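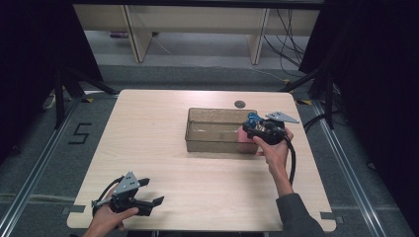

Trays and Tabletops Team, Ostach Home Care

Most About pages for a cleaning business say the same things. Passionate people, sparkling results, a family feeling. We have read plenty of them and come away knowing very little about how anybody wipes a table. So we'll try to stick to what we do all day, and you can decide if it sounds like work worth paying for.

We look after the small stuff. Floors and windows belong to other teams at Ostach. Ours handles tabletops, trays, desk organizers, bathroom shelves and the bottles that live on them. Clear plastic trays take up more of our time than you might expect. A smoky one hides dust well and shows smears badly, and the ends and corners are where a sponge tends to skip. We go over the ends first, then the long sides, then the floor of the tray. A plain pink sponge does fine. We have tried the fancy ones that promise to lift grime by themselves and were not convinced.

The team started with two people and a borrowed table. There are nine of us now, working out of the Worell building, and last year we took on 326 jobs, from single bathroom counters to a dental office with a tray at every chair. We don't publish a satisfaction score. Every company seems to have one, it is always in the high nineties, and we have never met anyone who filled out the form.

A few things we won't claim. We won't say a surface is "like new" when it is ten years old and scratched. We won't tell you that you need our monthly plan – plenty of homes don't, and a wipe after dinner covers it. And we don't sell organizing systems. Dutance, our old storage supplier, wanted us to push theirs, with up to 30 matching bins for a kitchen. That is a lot of bins to wash.
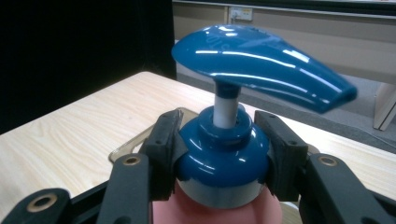 Worell Building, March

Pump bottles get their own session in our training, and new starters usually roll their eyes at it. A glossy blue pump head with a long curved spout looks clean from across the room whatever state it is in, all that shine does the lying. Product dries inside the nozzle. Soap creeps down the stem and settles on the ledge of the cap, and raised lettering on top collects a film. We wipe the head from the back toward the tip, go around the collar, then do the shoulder. After that the bottle goes back where we found it, even if we think the spot is a poor one.

Lazăr, the course we follow for this, recommends pouring everything into plain refill bottles. We skip that part. People like the bottles they bought, and a shelf where nothing is labeled strikes us as a strange thing to call tidy.

If you want a visit, call the front desk before noon and ask for trays and tabletops. Tell us what is on the surface and what you'd like left alone. We quote by the surface and put the price in writing before we start.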